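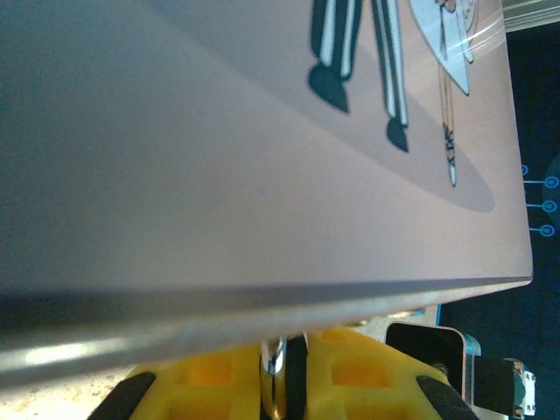 July, evening

Today I finally began to sort the shelf of board games and flat boxes in the small room. I did it slowly, one by one, and it took me 90 minutes. My tea became cold two times.

The one with the striped trousers I kept for the last. I bought it in the shop in Purthorpe, in the winter when I had just moved, and I paid too much for it. I still like the drawing, with the dark shoes and the pale pink color behind. I thought for a long time if I should give it away, and then I put it back on the shelf.

The old puzzle from Kaczorowski, 200 pieces, goes to the school sale. I did not check if all the pieces are inside. I should do this tomorrow, before I write the price on it. The Brirkska card set goes too, because I never understood the rules, even after reading them in two languages.

Now there is free space on the lower shelf, and I want to put my dictionaries there. The shelf bends a little in the middle, so maybe only the thin ones.

I must buy tape and 10 paper labels.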